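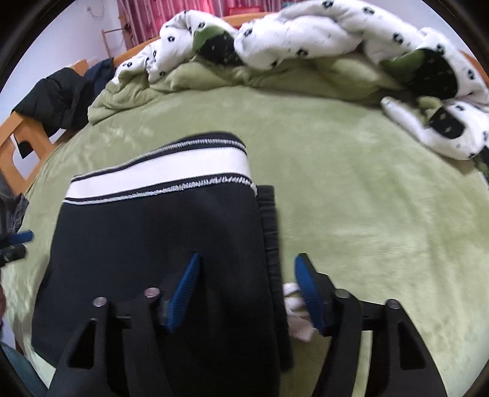

The Vomero with ribbed blue pads, over a black garment on a plush blanket.

Vomero hand-held gripper
Two-finger demonstration tool with swappable pads and a wrist-side camera

The Vomero is the gripper we reach for first when somebody wants to try a cloth task, and after a long winter of comparing it with other tools we wanted to give it a proper page. It has two fingers on black linkage arms, a black plastic body, and a camera that looks down over the fingers, so what you record is what the fingers were pointed at. You hold it, you squeeze, the fingers close. That's the whole interface, and we love it!

Most of our trial work has been laundry. Clothes on a bed are a wonderful test for a gripper (and a humbling one). A black garment on a light green blanket is easy to see but its seams are not, and a plush blanket under smooth fabric wants to come up with whatever you pinch. If a pad can pick up the hem and leave the blanket behind, it can probably handle most of what's in a closet.

What we compared

We ran the Vomero next to two other tools, the Wekik and the Matei, with the same set of 16 household items. Each item was picked up by an edge, lifted clear, and laid back down. Hafiz Govindasamy did the first half of the trials and Lenuța Ilie did the second, then they swapped tools and went through it again, which took much longer than planned and was worth every minute.

Wekik. A lovely light tool with narrow, smooth fingertips. It gets under a flat hem better than anything else we own. On slick fabric it lets go early, especially if you lift at a slant, and the trigger is stiff enough that Lenuța switched hands halfway through the socks. If your work is paper, cards or thin packaging, look at this one before you look at ours.

Matei. Stronger grip, wide flat pads, and a very solid feel. It never dropped the jeans. It also grabs the bedding nearly every time, because the pads are so broad that you can't sneak in beside a fold. Great for towels. Less fun for anything with a waistband.

Vomero. In between, and for clothes that's where you want to be. The ribs catch an elastic edge without a hard squeeze, and the pads give a little when they meet the mattress, so you can press down and close in one motion. Its weak spot is very small, flat things. Buttons and loose labels are still a matter of patience.

The pads

The standard pads are blue textured rubber with ribs running across the strip. Fedir Palamarchuk cut the first set by hand and has been fussing over the rib spacing ever since - the current pads are his eighth version, and we're keeping this one for now. They slide on and are held at the base, so changing them takes a minute or so with the small driver in the case.

Lint is the thing to watch. Fleece and plush blankets leave fuzz between the ribs, and a fuzzy pad slips. Wipe them with a damp cloth between sessions and let them dry fully. Please don't use alcohol on them, it makes the rubber shiny and then you're back to a smooth fingertip.

A softer pad in the same shape is available for knitwear. Zamfira Moldovan likes it so much that she leaves it on for everything, including denim, and her recordings are some of the best we have, so take our advice about pad choice with a grain of salt.

The arms

The linkage arms have triangular cutouts. They save weight, and you do notice it by the end of an hour. They also let the camera see a bit more of what's under the arms, handy when you're lining up with a seam. Check that the silver screws on the arms are snug before you start. Too tight and the fingers close in little jumps, too loose and the tips stop meeting in the middle. You want them to swing freely with no side play.

The camera view

The lens is wide and gives a round view with dark corners. For bed work this is a real plus. You get the garment, the pads and a good part of the room in one picture, so the software has plenty of fixed things to track against: furniture edges, curtains, anything with a pattern. We had far fewer lost tracks in a regular lived-in bedroom than on our plain white test table, where the tool kept losing its place whenever it came in close.

Dark clothes need light. Our black garments came out fine with the ceiling light on and got muddy with only a desk lamp. Turn on what you have, and skip the backlight from a window if you can.

Using it with a robot arm

The same finger set fits the Lallia wrist plate, so recordings made by hand can be tried on an arm with matching fingers. Veronica Gavrilă has been running this since January and reports that waistband and hem grasps carry over well. Sleeves are harder. A person turns the wrist without thinking when a sleeve twists, and the arm she uses runs out of joint travel. Slow, boring wrist motion in your recordings helps a lot here!

Tips from our trials

Come in from above with the fingers open wider than you think you need.
Close on a double layer where there is one. Ribbed waistbands and folded hems are your friends.
Lift a little, pause, then lift the rest. The pause makes it much easier to find the grasp point later.
Keep small items out of the gap between the fingers until their turn comes. A sock can ride up with a jacket very easily.
Start and finish each recording with the fingers open.

In the case

Vomero gripper with standard blue pads fitted
One pair of softer pads
Camera, already mounted, and its cable
2 spare arm screws and a small driver
Printed card with the pad change steps

The Lallia wrist plate is ordered separately.

Loans

We lend the Vomero for trial periods to labs and workshops who'd like to compare it with what they have. Tell us what you plan to pick up and we'll suggest pads. If you try it on something odd (Hafiz is still hoping for fitted sheets), please send your notes along with the tool when you return it.

Page updated February 19, 2024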